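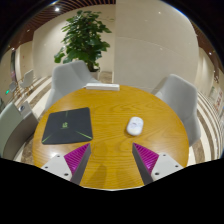

Does the Grondcombe Bell Really Date From 1741?
Local History Project Report, Jolien Verhoeven

4 min read
2 comments

Everyone in Grondcombe will tell you the church bell was cast in 1741. It's on the tea towels and on the sign by the bus stop. I picked this for my project thinking it would be easy. I am less sure of the date now than when I started, and I think the town should be too.

Where the date comes from

The oldest printed mention I could find is a church guide by a man called Malhotra, which has no date on it but looks like it was typed. He says the bell was "cast in 1741 at Pullorness and brought over by cart." He doesn't say how he knows. Every later leaflet uses nearly the same words, including the cart. I don't count that as several sources agreeing. It is one source, copied.

The bell itself

The bell does have writing on it. I went up the tower in April with Jabari Mosoti, who rings there, and we made a pencil rubbing. The first two numbers are a clear 1 and 7. The third could be a 4 or a 9, and the last one is mostly worn away. Jabari reads it as 1741. I asked him if he would read it that way if he had never seen the sign, and he said probably not.

I also tried to check the weight. The guide gives a figure, but it is the same figure given for the bell at Orcombe, and the Orcombe bell is clearly bigger when you stand next to it. One of those numbers must be wrong, maybe both.

The parish accounts

These should have settled it. The account book covers about 50 years, and 1741 falls inside it. There is a payment that year for "the bell," but it is far too small for a new one. It would cover a rope or a repair. There is a much larger payment later in the book with no reason given. People who like the 1741 date say the bell was a gift, so it wouldn't show up. That could be true, but you could say it about any year you wanted.

What about Pullorness?

I wrote to the record office and asked for anything on a bell maker in Pullorness. They found a blacksmith and a man who made pans. They were careful to say the records have gaps. I still find it odd that a place supposed to have made church bells left no trace of doing it.

What I think

The bell is from the 1700s, or at least it says so. Past that I wouldn't put anything on a tea towel. My own guess is that somebody saw the small payment in the accounts, looked at the worn numbers, and put the two together. I can't prove that either.

If I had more time I would get a proper cast made of the date and go through the Orcombe accounts, which I only saw in part. Some pages were too faded for me to read.

Shared 50 times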